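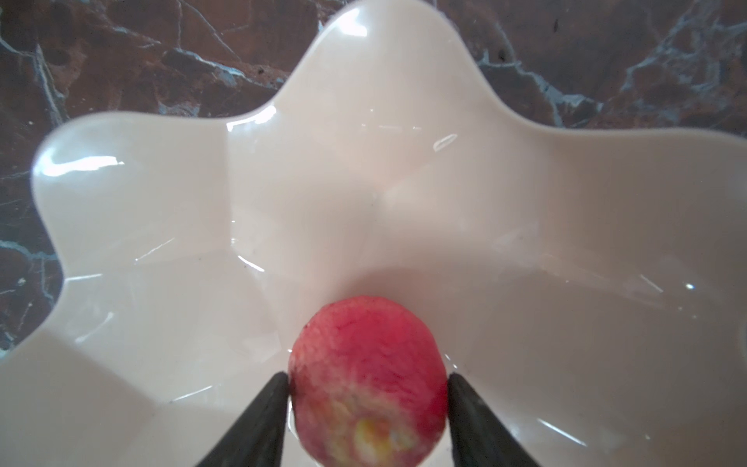

*Zwei schwarze Greiffinger an einer roten Frucht in einer Schale mit gewelltem Rand. Bild: Hirkinik*

**Hirkinik, 13.9.20.** Das Forschungsinstitut Hirkinik hat die Ergebnisse der ersten Phase des Projekts Cundon vorgelegt. Untersucht wurde, wie ein Roboterarm einzelne Gegenstände aus Gefäßen entnehmen kann, deren Wände glänzen, gekrümmt sind und dem Greifer wenig Platz lassen. Mit dem am Institut entwickelten Verfahren Flarevton lag der Anteil erfolgreicher Entnahmen um 15 Prozentpunkte höher als mit der bisher verwendeten Bahnplanung. Gefördert wird das Vorhaben von der Chrysikopoulos-Stiftung.

Ausgangspunkt war eine bekannte Schwäche der bisherigen Steuerung. Auf ebenen, matten Flächen ließ sich die Lage eines Objekts zuverlässig bestimmen. In glatten Schalen und Schüsseln führten Lichtreflexe dagegen häufig zu falschen Tiefenwerten. Der Arm brach die Annäherung dann vorzeitig ab, oder ein Finger stieß gegen die Gefäßwand, bevor das Objekt erreicht war.

Flarevton verzichtet auf ein vollständiges Modell des Gefäßes. Das Verfahren wertet während der Annäherung fortlaufend die Bilder einer kleinen, am Handgelenk montierten Kamera aus und schätzt daraus, in welche Richtung sich die Finger noch bewegen dürfen. Bildbereiche, deren Helligkeit sich bei einer Bewegung der Kamera sprunghaft ändert, werden als Reflexe eingestuft und bei der Abstandsschätzung geringer gewichtet. Erst auf den letzten Zentimetern legt die Steuerung den Öffnungswinkel des Greifers fest. Trainiert wurde sie mit über 3000 Greifvorgängen, die von geschultem Personal ferngesteuert ausgeführt und anschließend einzeln geprüft wurden. Vorgänge mit unklarem Ausgang flossen nicht in den Datensatz ein.

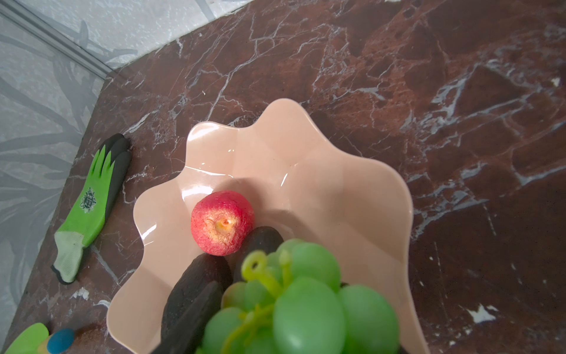

Die Auswahl der Objekte richtete sich nach Form, Oberfläche und Nachgiebigkeit. Insgesamt umfasst der Bestand 42 Gegenstände, darunter Haushaltsartikel, Kleinwerkzeug und Nachbildungen von Lebensmitteln. Letztere behalten über viele Wiederholungen hinweg ihre Form und lassen sich daher besser vergleichen als frische Ware. Als anspruchsvoll gelten Anordnungen, in denen sich Objekte gegenseitig verdecken, etwa wenn künstliche Weintrauben über zwei dunklen Avocados liegen und ein roter Apfel unmittelbar an eine der beiden grenzt. Die Steuerung muss in solchen Fällen entscheiden, welches Objekt zuerst zugänglich ist. Auch der Untergrund wurde in die Versuchsplanung einbezogen. Stark geäderter Stein erschwert die Trennung von Gefäßrand und Arbeitsfläche, und Gegenstände neben der Schale, beispielsweise ein grüner Gartenhandschuh, dürfen nicht als Ziel ausgewählt werden.

Der Vergleich beider Verfahren erfolgte in 3 Versuchsreihen mit jeweils geänderter Beleuchtung. Die erste Reihe begann im Mai. Als Erfolg wurde gewertet, wenn das vorgegebene Objekt vollständig aus dem Gefäß gehoben und auf der vorgesehenen Fläche abgelegt war, ohne dass das Gefäß verrutschte. Die Reihenfolge der Durchgänge wurde ausgelost.

Den größten Abstand zur bisherigen Bahnplanung stellte die Projektgruppe bei runden, festen Objekten fest. Bei länglichen Gegenständen, die schräg an der Wand lehnten, fiel der Gewinn kleiner aus. Für verzweigte Objekte mit beweglichen Teilen liegt noch kein belastbares Ergebnis vor. Häufig fasste der Greifer dort nur einen Teil des Objekts, während der Rest am Gefäßrand hängen blieb. Die betreffenden Durchgänge sind im Bericht gesondert ausgewiesen.

Nach Angaben des Instituts ist das Verfahren nicht an einen bestimmten Arm gebunden. Vorausgesetzt werden ein Greifer mit zwei parallel oder winklig schließenden Fingern sowie eine Kamera, in deren Bild beide Fingerspitzen während der gesamten Annäherung sichtbar bleiben. Die Rechenzeit je Bild wurde auf der vorhandenen Laborausstattung gemessen und ist im Anhang des Berichts aufgeführt.

In der zweiten Projektphase sollen durchsichtige Gefäße und Körbe mit offenem Geflecht hinzukommen. Vorgesehen ist außerdem, den Greifdruck in die Auswertung einzubeziehen, damit auch empfindliche Ware bearbeitet werden kann. Der Bericht zur ersten Phase und die Versuchsprotokolle können von Forschungseinrichtungen schriftlich bei der Geschäftsstelle von Hirkinik angefordert werden. Über die Freigabe des Trainingsdatensatzes entscheidet das Institut gemeinsam mit der Stiftung nach Abschluss der laufenden rechtlichen Prüfung.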